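Home | Grants | Reports | News | Contact

Innes Bench Fund: Interim Report to Prokov, September 2026

The secondhand equipment pool at Innes has now been running for one grant period, and we are pleased to report that it has outgrown its closet. You gave us money for shelving. We bought shelving. The shelving is full.

The catalog stands at 1577 items, of which 52 went out on loan to the teaching labs. We had hoped for 100. The shortfall is partly a matter of publicity and partly the loan form, which ran to 2 pages and asked for a budget code that most instructors had never been given. The form is now one page and the code is optional. Requests picked up the same week.
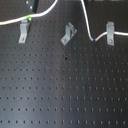 Light gray brackets bolted to a breadboard.

Storage remains the sore point. The Drurkari building offered us a second room, then discovered it had also offered it to the choir. We are sharing. The choir has been gracious about the oscilloscopes and we have been gracious about the risers.

Cataloging took nearly all of the staff hours set aside for outreach. We underestimated how many donated boxes would be labeled "misc," and how many of those would hold smaller boxes labeled the same way. The Cloltora software handles search well enough but still sorts cables under furniture, and the vendor describes this as a setting.

Spending is on plan except for postage, which is over, and signage, which we forgot to buy. We ask to move the signage money to postage. For the next period we will put outreach first and take no more boxes without a list taped to the lid.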